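Visit to the Grorkov lab, Tuesday, April 21, 2026

Our group spent the afternoon at Grorkov, where Viktória Dudás and her team study how two-armed robots learn to handle cloth. The program had two parts: a short talk on the method and then time on the floor by the work tables.

Dudás gave the talk. The question her team started with was simple. When a robot learns to pick one cloth out of a pile by copying human operators, does it help to show it more runs, or to show it runs that begin from messier piles? Most groups add runs. Her team kept the number fixed at 836 and changed only how the piles were set up before each one. In the first set the cloths were folded and laid in by hand. In the second they were dropped in from above and left as they fell.

The policy trained on folded piles did well on folded piles and poorly on everything else. The one trained on dropped piles brought out a single cloth in 82 percent of its test runs, against 70 percent for the first, with both pile types mixed in the test. Norbert Říha from our group asked what counted as a failure. Two cloths coming out together was the most common one, Dudás said, followed by a grip that closed on nothing.

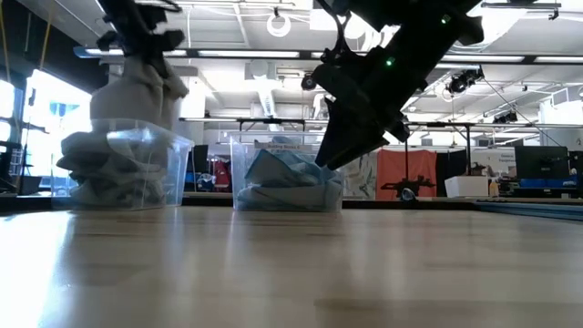

Asuka Sekiguchi, who runs the tests, took us through the scoring. A run ends when a cloth is clear of the pile or when the time limit is reached. She reviews every failed run herself and tags it by cause. There were 139 in the last round, and the tagging took her most of February.

Constanza Escobar asked whether towels and shirts behave the same way. Sekiguchi said they don't have enough shirt data to answer – sleeves catch on other things, and the tags they use now don't cover that well.

The team plans to repeat the comparison with stiffer fabrics next. The write-up is still in draft, and Dudás offered to send it to anyone who left an address at the desk. We had coffee in the hallway and caught the 5:15 bus back.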